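Stringing It Together: How People Make, Fix and Trade Bead Jewelry in Sinholm

Final report for Local Crafts and Small Economies
Selma Vasić

Why I picked beads

My grandmother kept a biscuit tin of broken necklaces on top of her refrigerator, and when I was small I was allowed to pour it out on the kitchen floor if it rained. I had no idea then that I would get course credit for more or less the same activity! When our instructor asked for a small trade we could study on foot, without a budget, I wrote "beads" on the sign-up sheet before I had worked out a question to go with it.

The question came later, and it is this: what happens to a piece of bead jewelry after it breaks? I wanted to know who fixes it, who takes it apart, where the beads go next, and whether there is enough work in all of this to keep anyone busy in a town the size of Sinholm. I spent one semester on it, and I could happily spend another.

What I did

I visited 6 places that deal in beads in some way. Two are proper stores, one is a repair counter inside a shoe shop, two are market stalls, and the last is a monthly swap table in the back of the Flastumar, the old dance hall by the canal. At each one I asked the same short set of questions and then let people talk, which they did. My shortest interview was supposed to take ten minutes and took most of an afternoon, with tea.

I also did a restringing project of my own. I bought a mixed bag of broken jewelry by weight at the swap table, sorted it, and tried to turn it back into things a person could wear. This was meant to be a side exercise so that I would understand the vocabulary. It ended up as my favorite part of the semester, and it takes up more of this report than I planned.

The trade in Sinholm

The larger of the two stores is Zondel, on the street behind the post office. It sells new beads, mostly glass, in little drawers that go up to the ceiling. The owner told me that her customers come in two kinds: people with a pattern, who know exactly what they want and are gone in five minutes, and people with a broken thing in an envelope. The second kind used to be rare. Now she keeps a shallow tray on the counter just so they have somewhere to tip the envelope out.

Minja is smaller and stranger, and I loved it. It sells only secondhand beads, sorted by color and never by material, so a plastic bead and a very old glass one can end up in the same jar if they are the same green. The man who runs it says sorting by color is faster and makes people look longer. He is right about the looking. I went in to ask eight questions and came out with a paper bag.

The repair counter is the only place in town that charges by the hour for restringing. The work is steady in winter and heavy in December, when people pull out something they want to wear to a party and the thread gives up. In summer it is mostly shoes.

The market stalls buy broken pieces from house clearances. One of the sellers showed me how she decides in a few seconds whether to fix something or cut it up. She checks the clasp, then the thread near the clasp, then whether the beads are graduated (small at the ends, large in the middle). A graduated strand with everything still there gets fixed. Nearly everything else gets cut.

The swap table

The swap at the Flastumar deserves its own section. You bring jewelry you don't want, it gets weighed, and you can take home the same weight in other people's. If you bring nothing, you can buy by weight instead, and the money pays for the hall. That is the entire system, and it works without any kind of written rule.

I helped on one evening so I could see everything that came across the table. With permission I also went through one full crate afterward and counted it, bead by bead, over several nights. There were 3,765 loose or strung beads in it, not including seed beads, which I gave up on. I am proud of that number and I never want to do it again.

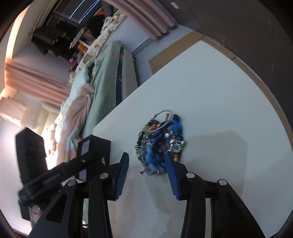
Glass and plastic made up most of the crate. Metal beads were next, and most of those were spacers, the plain ones that sit between the beads you notice. Wood, shell and seed-pod beads came last. I had expected more wood, and when I mentioned this at Minja I was told that people who own wooden beads tend to wear them until they fall apart and then throw them out, while glass gets saved even when it is ugly. I can't prove that from one crate, but it fits what I saw in my grandmother's tin.

Learning to restring

I started with cotton thread because it was what I had. Cotton is soft, easy to knot and completely wrong for glass beads, because the edges of the holes saw through it. My first necklace lasted one bus ride.

Next I tried nylon, which is better, and then coated beading wire, which is better still for anything heavy. The woman at Zondel explained that the choice depends on the hole as much as the weight. A bead with a smooth hole will forgive almost any thread. A bead with a chipped hole will cut anything soft, and you either use wire or put that bead at the bottom of a drawer. She showed me how to run a needle around the inside of the hole and feel for a catch. After a week of practice I could do it with my eyes shut, and I did, at dinner, to the annoyance of my roommate.

Knotting was harder. On a traditional strand there is a small knot between every two beads, so that if the thread breaks you lose one bead and not the lot. The knot has to slide down tight against the bead before it closes. The trick is to put a needle through the loose knot, push the knot along with the needle, and pull the needle out at the last moment. I undid my first strand three times. The fourth attempt hangs properly, with only one gap that shows, and I wore it to my midterm presentation.

What I ended up making:

Two knotted necklaces, both glass
A bracelet on elastic, for my cousin, who is five and approves of it
A long mixed strand on wire that I keep adding to
A pair of earrings made from spacers

I used 840 beads from my bag in all of these together. The rest went back to the swap, sorted, which the regulars seemed very happy about.

What people said about prices

I had expected money to be a touchy subject and it wasn't at all. Everyone was glad to explain how they set a price, and everyone had a different method. The stores price by the bead. The stalls price by the piece and expect you to argue. The repair counter prices by time, and the person working there told me that customers are often surprised that fixing a cheap necklace costs the same as fixing an expensive one. The thread doesn't know what the beads cost, as she put it, and neither do her fingers.

This matters for my question. If a necklace was cheap to begin with, paying someone to restring it makes no sense on paper. Still, 4 of the places I visited said that most of the repairs they see, or get asked about, are for cheap pieces. People bring in a plastic strand from a vacation, or a school craft project, or something an aunt wore every day. They pay for the repair anyway, and several of them come back later to buy thread and learn to do it themselves.

Things that went wrong

My interviews were uneven. I recorded the first two and only took notes at the others, so I have far more exact wording from Zondel and Minja than from the market, and I think that shows in how much space they get here. I would record everyone if I did it again.

My crate count covers one crate from one evening. The regulars told me that the mix changes a lot depending on who has been cleaning out a house, so my results describe that crate and should not be stretched to cover the whole town.

I also sorted by material, and I am not equally good at all materials. Old plastic can look very much like glass. The usual test is to tap the bead lightly against your teeth (glass clicks, plastic thuds), but I wasn't willing to do that with a crate of strangers' jewelry, so I tapped beads against a teacup instead. I am fairly confident in the result, except for the small clear ones.

Where the beads go

So, back to the question. In Sinholm, a broken necklace has a good chance of staying in town. If it is complete, a stall or the repair counter will put it back together. If it isn't, it gets cut up, and the beads travel through Minja or the swap table until somebody needs exactly that green. I met a woman at the Flastumar who found two beads from a bracelet she had given away years before, recognizable by a painted dot. She traded for them on the spot.

I'm still going to the swap. They have put me on the scale for next month, and my grandmother has agreed to send the tin.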